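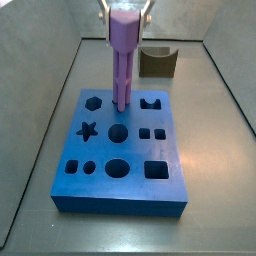
Cómo se prepara el sonido de un concierto

Un grupo de rock llega a una sala muchas horas antes que el público. Durante la tarde se montan los altavoces, se conectan los instrumentos y se hace la prueba de sonido. En este texto se explica qué ocurre en cada fase y qué significan las palabras que usan los técnicos.

Qué es el sonido

El sonido es una vibración que viaja por el aire. Cuando el batería golpea un tambor, la piel del tambor se mueve muy deprisa hacia dentro y hacia fuera y empuja el aire que tiene al lado. Ese aire empuja al siguiente, y así hasta llegar al oído.

El número de vibraciones por segundo se llama frecuencia y se mide en hercios (Hz). Una frecuencia baja produce un sonido grave, como el del bajo eléctrico. Una frecuencia alta produce un sonido agudo, como el de un silbato. El oído humano es muy sensible a los sonidos de alrededor de 3.000 Hz. En esa zona están partes importantes de la voz, las que ayudan a distinguir una palabra de otra.

Del micrófono al altavoz

Un micrófono contiene una lámina muy fina, la membrana, que vibra cuando recibe el sonido. El micrófono transforma ese movimiento en una señal eléctrica. La señal es muy débil y recorre este camino:

Micrófono – cable – mesa de mezclas – amplificador – altavoz.

La mesa de mezclas recibe todas las señales, cada una por una entrada propia que se llama canal. El amplificador aumenta la potencia de la señal. El altavoz hace lo contrario que el micrófono: convierte la electricidad otra vez en movimiento del aire.
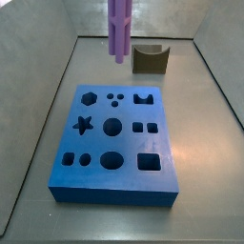 Bloque azul con huecos de distintas formas en la cara superior.

La prueba de sonido

La sala Hollside tiene capacidad para 369 personas. Cuando toca allí el grupo Zallby, formado por 4 músicos, la prueba empieza a las cinco de la tarde. El técnico, Stijn Hoekstra, se coloca ante la mesa de mezclas, al fondo de la sala, y sigue siempre el mismo orden.

Primero se prueba la batería, pieza por pieza: bombo, caja, timbales y platos. El batería repite el mismo golpe mientras el técnico ajusta la ganancia, es decir, el nivel con el que la señal entra en la mesa. Si la ganancia es demasiado baja, se oye ruido de fondo. Si es demasiado alta, la señal se deforma y el sonido se rompe. A ese defecto se le llama distorsión. Los guitarristas de rock lo buscan a propósito en sus amplificadores, pero en la mesa de mezclas se evita.

Después se prueban el bajo, la guitarra y las voces. Al final, el grupo toca una canción entera. El técnico compara los volúmenes y corrige los que tapan a los demás. La prueba dura 30 minutos.

El ecualizador

Cada canal tiene un ecualizador. Sirve para subir o bajar una parte de las frecuencias sin tocar el resto. Si la voz suena muy apagada, se suben un poco los agudos. Si el bombo retumba, se reducen algunos graves. Los cambios suelen ser pequeños.

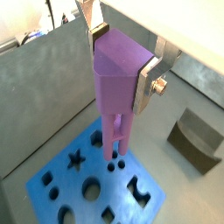
Pieza morada sujeta entre dos dedos metálicos.

Los monitores

Los altavoces principales apuntan al público, de modo que los músicos se oyen mal a sí mismos. Para resolverlo se ponen en el suelo del escenario otros altavoces inclinados hacia ellos, los monitores. Cada músico puede pedir una mezcla distinta. El cantante suele querer más voz y el bajista, más bombo. Algunos grupos usan auriculares en lugar de monitores de suelo.

Por qué pita un altavoz

A veces se oye un pitido fuerte y desagradable. Se llama acople o realimentación. Ocurre cuando el micrófono capta el sonido del altavoz, lo envía de nuevo a la mesa y el altavoz lo emite más fuerte. El ciclo se repite muchas veces en muy poco tiempo. Para detenerlo se baja el volumen, se aleja el micrófono del altavoz o se reduce con el ecualizador la frecuencia que pita.

Cuando entra el público

Una sala vacía tiene eco, porque el sonido rebota en las paredes y en el suelo. Las personas y su ropa absorben parte de ese sonido, sobre todo los agudos. Por eso la mezcla de la tarde no sirve exactamente para la noche. El técnico la corrige durante la primera canción.

Palabras para recordar

Canal: entrada de la mesa de mezclas por la que llega una señal.
Ganancia: nivel de entrada de esa señal.
Acople: pitido que aparece cuando un micrófono recoge el sonido de su propio altavoz.
Monitor: altavoz dirigido a los músicos.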